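Workshop notebook — containers for the sorting table

26 Oct 2026, entry by Tín Ung

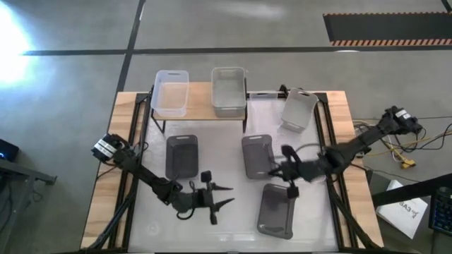
Sorting table from directly above, bins on the back shelf, dark grey trays on the white top.

I write this down while I still remember it, because in September we changed the containers two times and did not write anything, and then Oanh Lưu and I had different memories of why. Now everything is in one place. If you disagree with something, please add under it with your initials and do not erase.

What we want from the table: small parts come in mixed, they are sorted, and they leave in a container that can be carried to the Drillwood cabinet with one hand. The sorting goes well enough. The trouble is with the containers. They slide, they look similar, and people put them back in a different place each time.

Trays

The dark grey trays stay. I like the rounded corners, because small washers do not get stuck there and you can push them out with one finger. The slot handle is at one end only, so the tray has a direction. I propose that the handle end is always the "out" end, and the label goes there also. Cường La says the label will be covered by the thumb when you carry it. He is right, but you read the label before you carry, so I think it is acceptable. We try it.

Dark grey is a good color for zinc parts and a bad color for the black screws. Xinyi sorted one bag of black M3 yesterday in a grey tray and told me she missed several against the bottom. For black parts we should sort directly on the white surface and use the tray only after. Another possibility is a piece of white paper in the bottom, but paper moves and the screws go under it. I tested it for one bag and I do not want to test it again.

Bins on the shelf

The two bins on the raised shelf are different plastic, the left one is clear and the right one is frosted. Before today this had no meaning. From now on: clear bin = checked parts, frosted bin = not checked yet. So the work goes from right to left, which is a little strange for me, but Oanh Lưu prefers it and she sorts more than I do. The bins stay empty until the labels are printed. Please do not start to use them "only for one hour". That is how the Trịnh order was mixed with the general stock.

The handle slots should face the front. On this shelf you cannot take a bin easily from the side, and if you lift it from the back wall it tips toward you. I did it with a full bin last month and picked up springs from the concrete floor until lunch.

Shelf

Good height, I do not want to change it. The legs are thin, though, and I ask everybody not to lean on it. Cường Phan put a full box of Bredadon hinges up there and I could see the board bend a little in the middle. It came back after he removed the box. Heavy things stay on the table surface or go below.

To do: put small felt pads under the legs. I think I have some left from the cabinet, in the drawer with the tape.

Small box and grey bin at the back

The small white translucent box at the back edge is for doubtful parts, the ones where you do not know the thread or the finish looks wrong. It has to stay low and near, so that you can drop the part in without thinking about it. Empty it at the end of the shift, because after two days nobody remembers what was the doubt.

The grey bin in the back right corner was tilted again when I made the picture. I asked and everyone has a different opinion about which way it should stand. My own opinion is that it should be square to the corner, since otherwise it takes the room of two bins. Oanh Lưu likes it at an angle — she says her hand finds the handle opening faster. I leave it for now. If it is in the way next week we decide again.

Quantities for the record

Ulto delivery, counted by weight on the bench scale and then checked by hand for one bag of each:

zinc washers 2,865
black M3 screws 1,427
shelf pins 2,015

The scale gave 20 pins too many the first time. I had forgotten to subtract the tray. The numbers written here are the corrected ones. Please weigh with an empty tray first and press zero, I put a note on the scale.

Still open

— Labels. Xinyi Xia wants colored ones, I want big letters. Maybe both, if the tape fits in the printer.
— One more tray for shelf pins, same dark grey and same size if possible. I looked in the catalog and the new ones have a different handle. Will they stack with ours? I do not know, need to order one and try.
— The white surface is cleaned with a damp cloth only. Somebody used the strong cleaner in September and there was a sticky film, the paper tags did not come off clean.
— Decide who moves the finished trays to the cabinet. At the moment it is the person who gets annoyed first, and this is usually me.

Added later, O.L.: Felt pads found, they were in the drawer under the tape. Only three in the packet, I cut one in two halves and it is fine for now.

Print this entry | E-mail this entry
2 comments | 0 shares
Workshop notebook, internal pages. Questions to Tín Ung or Oanh Lưu. Back to top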